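Trucos de taller para el club de robótica: vasos, cubos y cinta de carrocero

Llevo ya unos cuantos cursos echando una mano en el club de robótica de Pralcombe, y cada octubre, cuando entra gente nueva, acabo repitiendo los mismos consejos.
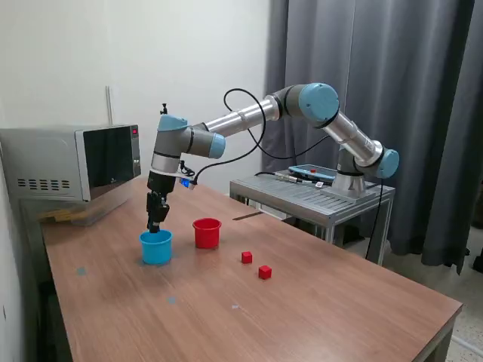

Los pongo por escrito de una vez, que así los tenéis a mano cuando os toque preparar la mesa para la prueba de los vasos (¡que es la favorita de todos, y con razón!).

Marcad la mesa antes de empezar. Un trocito de cinta donde va cada cosa y podréis repetir el ejercicio sin discutir si el vaso estaba más acá o más allá. Cortad los trozos pequeños, de 2 cm, y doblad una esquinita para despegarlos luego sin dejaros la uña.

Si la cinta deja pegamento en la madera, unas gotas de aceite de cocina en un trapo, esperar un poco y frotar siguiendo la veta. Después agua con jabón, bien escurrida la bayeta, y a secar.

Vasos de plástico, siempre de colores distintos. Cuando alguien grita «¡el rojo, el rojo!» se entiende a la primera. Si bailan demasiado, Troels Grímsdóttir, que lleva el grupo de los mayores, les pega por debajo un círculo de goma antideslizante de la que se vende para forrar cajones. Va de maravilla.

Los cubos pequeños, en un bote con tapa. Parece una tontería, pero el año pasado compramos una bolsa de 200 y en primavera quedaban 64, y los demás estarán debajo de algún armario, digo yo.

Para los programas, velocidad al 20 % en la primera pasada y una persona pendiente de la parada de emergencia, sin el móvil en la mano. Ya habrá tiempo de correr.

Y al acabar, cada cual recoge lo suyo y pasa la bayeta por la mesa. La cinta que sobre vuelve al cajón de arriba, por favor, que luego no hay quien la encuentre.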